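## 3. Materials and Setting

### 3.1 Where the toys ended up

Sixteen households took part, all recruited through the Plavetti playgroup list. Each kept a log for three weeks of where small toys were put at the end of the day. Small here means fits in an adult's closed hand, more or less. Bigger stuff (trucks, dolls, anything with a battery door) was logged on a separate sheet and isn't used below.

The logs named 247 storage spots in total. Many were what we'd call containers of convenience: a mixing bowl, a shoe box, the tray of a high chair. Parents mostly didn't think of these as toy storage and some left them off the log until Azimi asked at the home visit. Corrected logs were used for everything that follows.

Two kinds of spot came up over and over. First, the soft kind, fabric cubes and drawstring bags. Second, hard-sided open bins. Soft ones got more toys per day but toys stayed in them longer, sometimes the full three weeks without coming out. Hard bins turned over faster. We don't have a good account of the shoe boxes, which behave like neither.

### 3.2 The divided bin

For the tidying sessions we wanted one container that every child met new, so no fabric cubes and nothing from the homes. Went with a gray sheet-metal bin, open top, divided into a narrow compartment and a large one (Figure 2). Coltbridge workshop had tried a flat floor with no divider in the pilot and toys were pushed up along one side in a way that made the end positions hard to compare.

The flared walls matter for this. A toy let go against the wall tends to slide down, so a final position near a wall is less likely to be where the child first let go of it. Positions on the open floor we trust more. The metal is also loud. Several children dropped the same toy again and again for the noise, and these repeats were coded as play, not tidying, even when the toy stayed in.
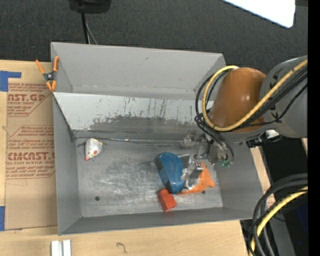
**Figure 2.** Divided bin with small toys in the large compartment; narrow compartment empty. The white mouse-shaped toy is coded as an isolate, the blue, red-orange and orange pieces as one group.

Too slippery to say much about grouping, was Azadeh Akbari's objection when she read the draft: on bare metal a hard toy can travel a good way after it lands, and a group may be nothing more than three things that slid the same direction. She'd have lined the floor with felt.

Fair point and we can't fully answer it. A felt floor was considered and dropped, as pilot children picked at the corners and lost interest in the toys. What we did instead was code a second position, at first contact with the floor, from the session notes. Where first contact and final position disagreed by more than a hand's width the toy was left out of the grouping measure but kept in the count of toys put away. This is stricter then the rule in the pilot.

Scuffing is the other thing. The floor of the large compartment is heavily scratched through the middle, the divider worn as well. Whether a rough patch stops a toy sooner than a smooth one we did not test. Jafarzadeh thinks it does for blocks and not for anything rounded. Left for later work.

### 3.3 Choice of toys

All toys were bought used, from the Mohammadi resale shop, on the grounds that new toys get held on to. Shapes were deliberately mixed. Blocks sit flat and stay, rounded pieces roll or rock, and anything with a point or a long thin edge tends to come to rest up against its neighbor. Color was not controlled except that every set had some white or pale item, these being hardest to overlook against the gray.

Animal shapes turned out to be a problem of their own. Children were slower to give them up, and 2 of them asked for the animal to be put in its own place, away from the rest. The younger one called it a bed. We had no code for this at the start. Barroso added "set apart on purpose" after the first week, and earlier sessions were recoded from notes, with Frota as second coder. Disagreements were settled by talking them through, no third coder.

An isolate in the final layout therefore isn't taken as set apart on purpose unless the notes say so. In the tables the two are reported in seperate columns.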